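Get Involved > Calls for Participants > Laundry Study

Can a machine fold your laundry yet? Come help me find out

Hi! I'm Domenica Sutter, and I run the home chores study at Clalier. For the past while I've been obsessed with one question — can robots do the boring stuff around the house, or are we all still stuck with it? I'm looking for people who do a lot of laundry and have opinions about it. You don't need to know a thing about robots (I didn't when I started, and I still have to look up half the words).

My own answer so far is "sort of." Flat towels go pretty well. Anything with a waistband and a drawstring is another story, and shorts are my personal nightmare! The fabric bunches up, the legs go every which way, and what you or I would fix with one quick shake takes two arms and a whole lot of patience. We have logged 1,617 folding attempts in our Fullska set, and I still get way too excited over a good one.
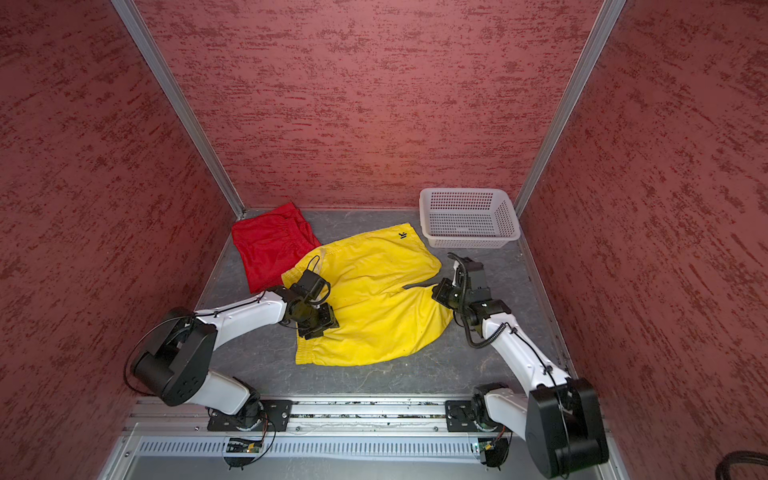

Vol. 5, No. 5

So what would you be doing? Mostly folding, and talking while you fold. You'd come to our workshop on Aubert Street for one visit, bring a bag of your own clean clothes, and fold them the way you do at home while I ask nosy questions. Then you'd watch the arms have a go at a few pieces and tell me which ones you'd put in your drawer and which ones you'd do over. Be picky, please. My mother-in-law came to a tryout and rejected nearly everything, and her notes were the best I got.

I'd love to hear from parents, people who work in laundromats or clothing stores, people who share a washer with five roommates, and anybody who just leaves it all in the basket (you count too). You have to be 18 or over and okay with us recording your hands and voice. We'll pay for your time and your bus fare, and there's coffee.

Visits run through June. If you'd like in, fill out the short form at the front desk or write to me care of Trirorach, our partner on the project, and put "laundry" in the subject line so it gets to me. Tell me what you hate folding most — I read every one.

Posted 12/24/24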